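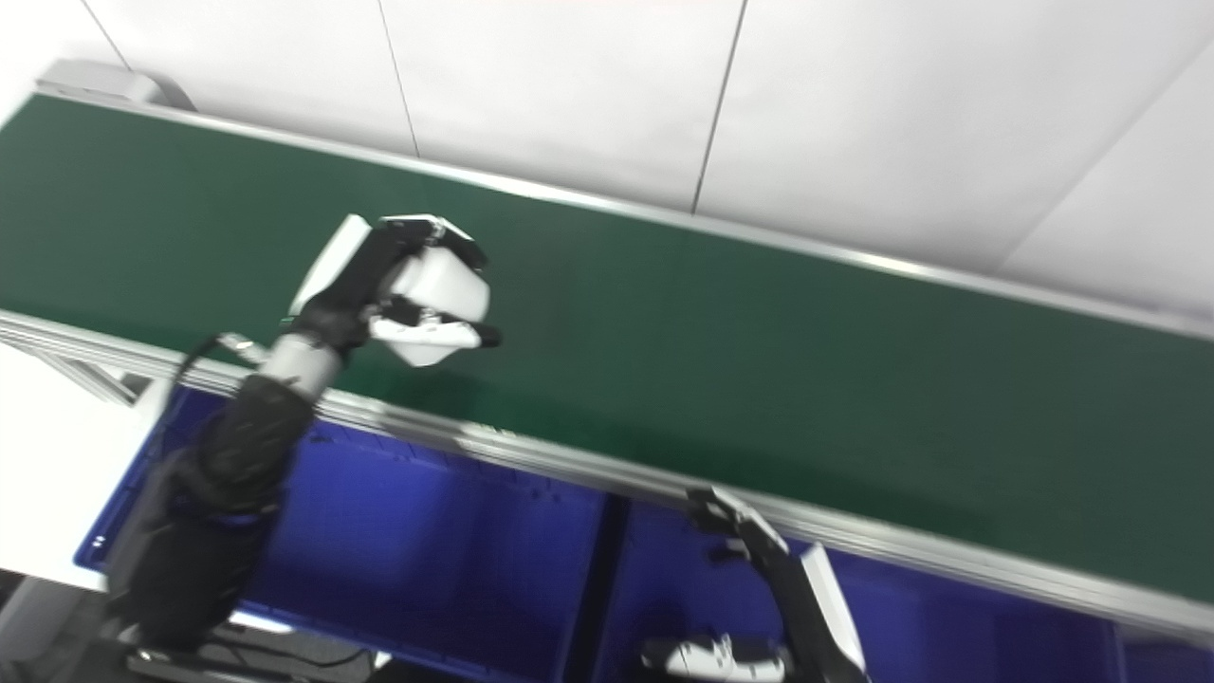

Zurkuler 音乐节可折叠躺椅:坐了一个夏天之后的意见

先说结论,省得有些人翻到最后:这把椅子不差,但商品页上写的那些话,我大概信三分之一。

我每年夏天要跑好几场户外演出,镇上公园的免费爵士夜、Girkdale 的河边酒市、还有 Gratport 那个从下午一直唱到晚上的草地音乐节。站着听我已经站不动了,铺野餐垫又总是腰疼,所以椅子对我来说比票重要。之前用的是一把十几块钱的杂牌折叠凳,帆布裂了两次,我自己缝过一次,第二次就不想缝了。

Zurkuler 这把是朋友 Khrystyna Dovhaniuk 推荐的。她的原话是“坐下去就不想站起来”。后来我发现这句话有另外一种理解方式,后面再讲。

价格我付了 473 元,是 6 月底打完折的。原价我没见有人付过,打折的红字从我开始关注它那天起就一直挂着,所以那个“限时”两个字可以当作装饰看。

宣传里最显眼的一条是“4000 次开合测试”。我很想知道是谁在开,怎么开。说明书里没有写,包装盒上也没有写,我写邮件问客服,收到的回复是感谢我对品牌的支持。好吧。就算一个夏天听二十场,每场开合一次,4000 次也够我用两百年,这个数字对买家没有多大意义。真正会坏的地方是扶手上的布套和椅脚的橡胶帽,这两样显然不在测试范围里。我的橡胶帽在第三场就掉了一只,掉在 Girkdale 的草丛里,没找回来。

坐感。座面偏低,这是音乐节的规矩,很多场地前区只准放矮椅,高了后面的人要骂。它的高度在我去过的几个场地都过了关,检票口没有人为难我。靠背有三个角度,第一档太直,像在候诊;第二档听室内乐或者爵士正好;第三档几乎是躺着,看不见舞台,只看得见前面人的后脑勺和天。我百分之九十的时间用第二档。换档要先站起来,把靠背整个提起来再放下去,坐着是调不了的。商品视频里那位模特坐着轻轻一拨就换了,我回去看了三遍,中间有一个剪辑。

至于“坐下去就不想站起来”,我身高 178 厘米,膝盖不算好,每次起身都得先往前挪,再撑着扶手借力。扶手是软布的,一撑就往外歪。中场休息要去洗手间的时候,这件事相当不体面。如果你是买给父母用,请一定让他们先试坐。我把它借给 Halyna Polishchuk 老师坐过一个下午(她以前教我大提琴,现在主要是听别人拉),散场的时候我和她女儿一人扶一边才把她拉起来。她说音乐很好,椅子就算了。

杯架值得单独写一段,因为这是很多人买它的理由。右边扶手是普通的网兜杯架,放水瓶、放啤酒罐都没问题。左边是所谓“专业酒杯架”,一道开口的硬塑料槽,把高脚杯的杯脚卡进去。想法很好。我在酒市上拿场地发的试饮杯试了,杯脚太短,杯底顶在槽下面,晃。换成自己带的普通红酒杯,倒是卡得稳,可很多户外活动不准带玻璃。换成无脚的塑料杯,那就根本放不进去。也就是说,这个杯架最适合的场合是你家阳台。同去的 Jacqueline Hamel 一开始很羡慕,大约喝到第二杯,低头捡节目单时手肘一带,半杯桃红全洒在我的背包上。槽口朝外,没有挡扣,设计的人可能不用手肘。

背带和收纳袋:袋子比椅子大不了多少,新的时候能装进去,沾了草和泥以后要跟它商量。背带只有一条,没有垫肩。从 Gratport 停车场走到主舞台那段上坡路,我换了好几次肩。宣传页上写的“轻若无物”,我建议写文案的人背着它走一次那段路。

布料我要说句好话。七月那场下了雨,乐队躲了二十分钟,我们就坐在雨衣里等。雨停以后我用毛巾抹了一把座面,水没有渗进去,裤子基本是干的。晚上八点多露水下来,靠背也没有变得潮乎乎。颜色晒了一个夏天,我把它和收纳袋里面没晒到的那一面对比过,看不出明显差别。缝线也都在。比我那把杂牌凳子强得多,这一点我承认。

还有声音。安静的曲目里,你会非常在意自己的椅子。它的金属关节在身体前倾时会吱一声,不大,但在一首慢板当中足够让前排回头。我滴了一点缝纫机油,好了两场,又回来了。看摇滚的可以跳过这一段。

同价位的还有 Holovko 那把高背的,Pacita Abella 有一把,我跟她换着坐过半场。Holovko 的扶手是硬的,起身容易得多,靠背也更贴腰,没有酒杯架这种东西。缺点是收起来又长又笨,放进小车后备箱要斜着,而且座面高一截,前区很可能不让进。她一般坐在后面的坡地上,所以无所谓。如果你也是坐后面、自己开大一点的车,我会说买 Holovko。

Zurkuler 适合的人:膝盖没问题,爱坐前区,喝罐装的,听的东西音量比较大。这些条件我符合一个半。

退货我考虑过,看了条款,“有使用痕迹不予受理”,而我第一次用就是在泥地上,只好作罢。橡胶帽官方不单卖,要买就得买一整套“养护组合”,里面有布料清洁剂、一块擦布和四只脚帽。我去五金店找了一只尺寸接近的家具脚垫套上,颜色不一样,站得倒是挺稳。

评分:五分给三分。布料加的半分,被酒杯架扣回去了。

补充一下,有读者在上一篇下面问能不能放在沙滩上用。我没有试过。椅脚很细,草地软的时候后腿都会往下陷,沙子恐怕更麻烦。海边那场演出我今年没去成,明年如果去,可能会借 Pacita 那把。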